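Timance: registro abierto de humedad y ventilación en viviendas

Léeme del conjunto de datos, versión 3. Noviembre de 2020.

Qué contiene

Timance reúne lecturas de humedad relativa, temperatura y dióxido de carbono tomadas en el interior de 40 viviendas, junto con las notas que sus ocupantes fueron escribiendo sobre cuándo abrían las ventanas, cuándo encendían el extractor y cuándo tendían la ropa dentro. Empezó como una hoja de cálculo de Pacita Padilla, que quería saber por qué el dormitorio del fondo le olía a cerrado, y ha crecido hasta convertirse en algo que nos hace muchísima ilusión compartir. ¡Hay tanto que mirar en una curva de humedad después de una ducha!

Los datos están pensados para quien estudie deshumidificadores, extractores de baño o ventilación mecánica en casas normales, con muebles pegados a la pared y puertas que no cierran bien. También sirven para clase: las series son cortas, se abren en cualquier programa y tienen suficientes rarezas como para que nadie se aburra.

Estructura de los archivos

La carpeta lecturas guarda un archivo CSV por vivienda. Cada fila es una medición, con marca de tiempo en hora local, código de habitación, humedad relativa en porcentaje, temperatura en grados Celsius y CO2 en partes por millón. El separador decimal es el punto y el de columnas, la coma.

La carpeta notas contiene los diarios, también uno por vivienda, en texto plano con codificación UTF-8. Los hemos dejado tal como llegaron, con abreviaturas y todo, quitando únicamente nombres y direcciones. Algunos son una delicia. El de la vivienda 9 incluye recetas.

La carpeta planos lleva un croquis simplificado de cada casa, con la posición de los sensores, las ventanas y las rejillas. No están a escala.

El archivo habitaciones.csv relaciona cada código con su uso (cocina, baño, dormitorio, sala, otro) y con la altura del sensor sobre el suelo.

Cómo se midió

Usamos el registrador Flotholm, una cajita a pilas que toma una lectura cada 5 minutos y la guarda en su memoria interna. Rommel Tagle montó y ajustó todas las unidades antes del reparto, y volvió a comprobarlas a la vuelta con sales saturadas en recipientes cerrados. Las desviaciones encontradas aparecen en calibracion.csv; las lecturas publicadas no están corregidas, de modo que cada cual puede aplicar el ajuste que prefiera.
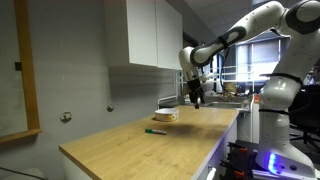 En cada vivienda se colocaron 3 registradores: uno en la cocina, otro en el baño y otro en un dormitorio. Pedimos que quedaran lejos de radiadores y fuera del chorro de aire de las rejillas. En casi todas las casas se respetó. En las que no, el croquis lo indica con un asterisco.

La limpieza la hizo Mylene Dumlao con el script Cesell, incluido en la carpeta herramientas. Elimina filas duplicadas, marca los huecos por cambio de pilas y señala (sin borrarlos) los saltos bruscos. Para repetir el proceso desde los archivos originales:

python cesell.py --entrada crudos --salida lecturas

Hace falta Python 3 y nada más.

Problemas conocidos

La vivienda 5 tiene la hora mal puesta durante la primera semana. La columna aviso lo marca, pero las horas siguen siendo las erróneas.

El sensor de CO2 pierde precisión en los baños cuando la humedad es muy alta. Recomendamos no usar esos valores justo después de una ducha.

Faltan viviendas en clima seco. Casi todas están en zona costera y los resultados no deberían extenderse sin más a otros lugares. Nos encantaría recibir datos del interior.

Los diarios dependen de la memoria y la paciencia de quien escribe. Una ventana que no figura como abierta pudo haberlo estado.

Cambios en esta versión

Se añaden 9 viviendas, casi todas del barrio de Javier, con baños interiores sin ventana. Son las curvas más interesantes de toda la colección y vale la pena empezar por ellas. Se corrigen los códigos de habitación que estaban cambiados entre cocina y sala. Kristine Malabanan ha rehecho los planos desde cero, ¡y ahora por fin se entiende dónde está cada rejilla!

Licencia y cita

Los datos y las notas pueden usarse, copiarse y modificarse libremente citando la procedencia. El script Cesell se distribuye con licencia MIT. Para citar el conjunto:

Padilla, P., Tagle, R., Dumlao, M. y Malabanan, K. Timance: registro abierto de humedad y ventilación en viviendas, versión 3.

Contacto

Las dudas sobre los archivos, los errores y las propuestas de nuevas viviendas las atiende Bienvenido Padilla a través del apartado de incidencias del repositorio. Si encuentras una serie extraña, indica el código de la vivienda, el de la habitación y la hora de la fila.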